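The Cell That Wants a Babysitter

Two arms, one table and a great deal of wiping down: a day with the machine Mudmont says will look after itself

The sales sheet for the Mudmont bench cell promises a setup "in minutes." I have the sheet in front of me, dated 1/5/20, and I also have my notes from the place where one of these cells is running. The notes say the morning startup took most of an hour. Both documents were prepared in good faith, I suppose, but only one of them was prepared by a person who had to find a chair.

Hiyori Miyazaki keeps the cell going. Her title at Lammers is integration technician, and she doesn't care for the word "autonomous."

"It picks up bottles," she told me. "When everything is where it should be, it picks up bottles pretty well."
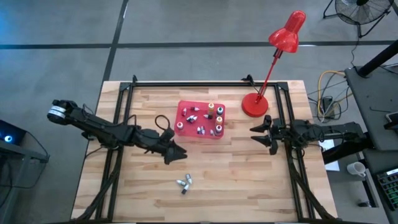

Miyazaki starts every day with the frame, and she won't power up the arms until she has been over it. The cell is sold as a single unit, but most of what holds it together is plain hardware: black extrusion, brackets, a clamp near one corner, cables looped along the arms. Any of it can creep. A bracket that shifts by the thickness of a business card throws off the reach of both arms, and the software will go on believing the old numbers until a gripper closes on air. She checks the far rail first, then works toward herself. The bottles and the red tray they get sorted into come last. Even the red desk lamp on the corner of the table matters, she says, and she marks its position in her log when it gets moved. I asked whether the manual mentions lamps. It doesn't.

Next comes homing, where each arm goes to a known position and reports back. Mudmont calls this self-calibration. Miyazaki calls it the arm's opinion. She follows it with her own check, bringing both grippers over a point she has measured on the tabletop and looking at the gap with a feeler gauge. On the day I visited, the left arm agreed with her and the right one didn't. She ran it again and it still didn't. She loosened a screw, said something I won't print, tightened the screw and got a number she could live with.

Small bottles are harder than they look. They roll. A cap gives the fingers a different grip from the body, and a bottle on its side is a different problem from the same bottle standing up.
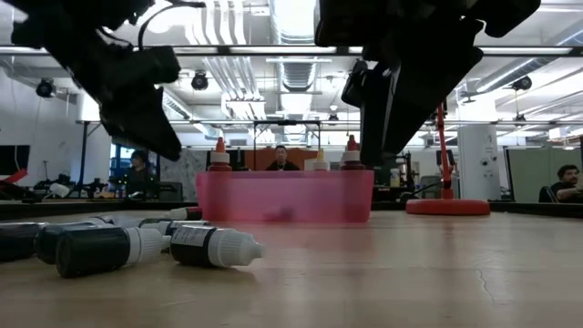 Then there is the question of what all this upkeep costs, and here the brochures go quiet. Miyazaki's log for the cell ran to 437 entries when I read it. By her count, 223 of those were adjustments to the grippers or their cables. Mudmont's own material lists gripper service as "occasional." I put the figure to a company representative, who told me that early users tend to over-maintain. Perhaps they do. Miyazaki's answer was that she had tried skipping the finger check for six days in November and spent the seventh taking the right gripper apart.

She uses Brosar pads to clean the fingers, and she looks over the seams between segments for grit. The wrist camera gets its own cloth. Its view is her favorite diagnostic, mostly for what it tells her about the fingers: whether both tips sit at the same height, whether one has begun to lean. 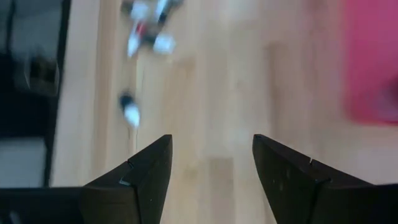
The wrist camera's view between the fingertips, blurred by motion.

None of this is scandalous. Machines need care, and a lathe or a dishwasher gets it without anybody writing a feature. My complaint is with the arithmetic. Gana, the reseller, quotes buyers a price for the arms, the frame and the software, and leaves Miyazaki's mornings out of it. A shop that budgets for the quote and has no one like her will own a very handsome table.

I asked what she would change. Better strain relief on the cables, she said, and a printed torque chart that matches the screws in the box. She has asked Mudmont for the chart twice. While we talked she was already back at the right arm with a hex key, checking the screw she had tightened that morning.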